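Minutes of the Play Kitchen Group meeting
Tollden House, 21 July 2025

Present: Gudrun Tangen (chair), Njål Solberg (minutes), and the parents and staff who signed the list at the door.

1. Minutes of the last meeting

The minutes from May were read and approved with one correction. The shelf in the corridor is paid for by the house and not by our group. Njål will correct the file.

2. The table and what stands on it

The white table has now become the fixed place for the play kitchen. Gudrun asked if we are content with this. Most of the members were. It was said that the children find the things more easily when everything is on one surface, and that it is also easier for the adults to see what is missing in the evening.

There was a longer talk about the green colander. Some members want to keep it on the table together with the cup in the same kind of green, so that the children can pretend to wash the fruit and after that pour the water. Others think it takes too much place. It was agreed that the colander and the cup stay out until the next meeting, and that the strawberry and the bananas are kept close to them.

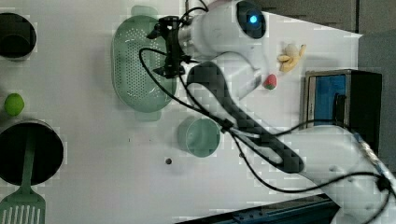 3. Cleaning

Njål reported that the washing of the plastic things is not done in the same way by everybody. He asked that we write down one way and keep to it:

- Plates, cups and bowls are washed by hand in warm water with a little soap.
- The colander must be brushed from both sides. The small holes in the flat bottom take more time than the larger ones on the sloping side, and crumbs of modelling clay like to stay in them. Use the soft brush from the blue bucket.

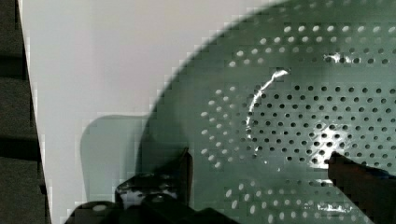 - Toy fruit is wiped with a damp cloth and not put in the water.
- The toaster oven is wiped on the outside only. The glass in the door shall be dried with a clean towel.

The list will be hung up beside the sink. Gudrun will translate it for the families who wish it.

4. Purchases

Two offers have come in for more play food and dishes, one from Trustard and one from Fastura. The Fastura offer is 510 kroner and includes delivery. The Trustard offer is lower but we must collect the goods ourselves. The meeting chose Fastura. Njål will place the order.

A parent proposed to buy a second pot. This was not supported, as the black one is enough for now.

5. How the table is laid

Gudrun has tried to lay the table more like a real meal, with the ketchup on the pink plate, the orange on the small blue one and the oven at the side with its door towards the food. She thinks that the children then begin to play "restaurant" without help from us.
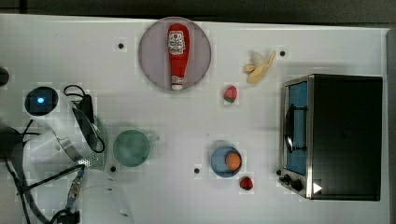 She would like the other adults to try this too for three weeks and to write a few words in the book afterwards. Njål was a little worried that the round fruit will roll down on the floor, and asked for plates with a higher edge. Gudrun will ask Fastura if they have such plates before the order is sent.

6. Other matters

The Khaemba room is booked for our next meeting. Those who cannot come are asked to tell Njål two days before.

The meeting was closed by Gudrun Tangen.

Minutes written by Njål Solberg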